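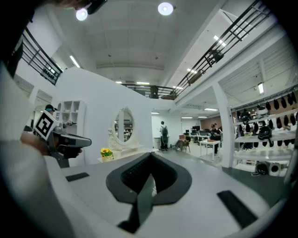
Figure 2. View from the right-hand gripper at the Ladport site. The second hand-held gripper, with its square fiducial marker, is at left.

3.2 Equipment budget

The purchase plan for Ladport covers hand-held grippers only; robot arms are deferred to the second phase. We priced 8 units, enough for three operators working in pairs of grippers plus one spare pair. Lemaire quoted 3131 per pair, camera included, and Sturnitz quoted less but with a longer lead time. Spare finger parts were budgeted separately, at about 200 per unit per year.

Markers are a minor cost but must be ordered with the grippers, as a marker printed at the wrong size makes the calibration unusable. Site costs were harder to fix. Ladport is an open interior with a mezzanine, desks and display shelving (Figure 2), and no allowance was made for changes to the ceiling lighting. The Zeltley site needs a separate estimate — its floor plan was still under revision in February — and is left out of the totals below.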